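19th January

Bench time on the arm, four hours. Refitted the wrist bellows after greasing the joint underneath. The rubber is stiff at shop temperature and the lower folds have to be worked down one at a time before the collar will seat. Ngaio Prendergast held the lamp and read out the torque figures from her notebook.

Ran the Omen script at quarter speed, then at half. At half speed the left fingertip closes late. I suspect the linkage -- the pads themselves are the same part from Plasgate and were fitted on the same evening in May. Shimmed the pivot and repeated. The lag is smaller and still there.

Set the cycle counter to stop at 1,000. It stopped at 900 with a position fault on axis 4, the same fault as before the refit, so the grease was not the cause. Cleared it, homed the arm, logged it.

To do: order a spare collar from Ouellet, check the encoder cable where it bends, move the supply off the shared circuit at Tistley before the others start using the lathe. Left the arm powered down at 11 with the fingers open.

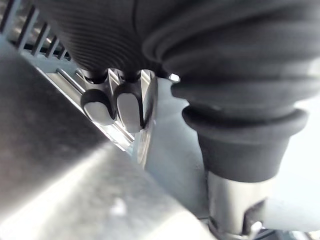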